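Search this site Enter keyword Go

The Grip Drawer

Murray Lavoie keeps a drawer in his Kemeys workshop for things that hold other things. It has spring clamps, bar clamps, kitchen tongs and a pair of pickup tools he bought in May for reaching behind the dryer. He is 27 years into repairing household goods, and he says the part that goes first is nearly always the pad.

"People bring me a clamp and tell me it's worn out," Lavoie said. "The frame is fine. The rubber is hard or it's coming off."

A pad does two jobs. It spreads the pressure so the jaw doesn't mark the work, and it keeps the work from sliding. When an edge starts to lift, grit gets under it and the glue lets go a little more each time the jaws close.

Kristine Marquez runs the tool library in Skurnton, where 181 items go out on loan. She checks the jaws on every clamp and grabber at the return desk. She opens them all the way and looks at the corners, where peeling usually begins.

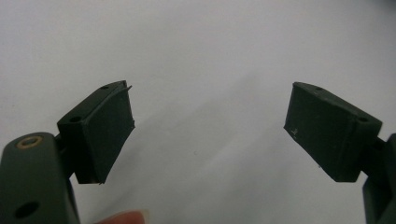

Marquez trims a loose edge only if the rest of the pad is tight. Otherwise she pulls it off, scrapes the old glue, wipes the face with alcohol and lets it dry. New pads are cut from sheet rubber 2 millimeters thick and left under light pressure overnight.

Lavoie uses contact cement and roughs up plastic faces with fine sandpaper first. He also checks the screws while the pad is off. Spare rubber goes back in the drawer, under the tongs.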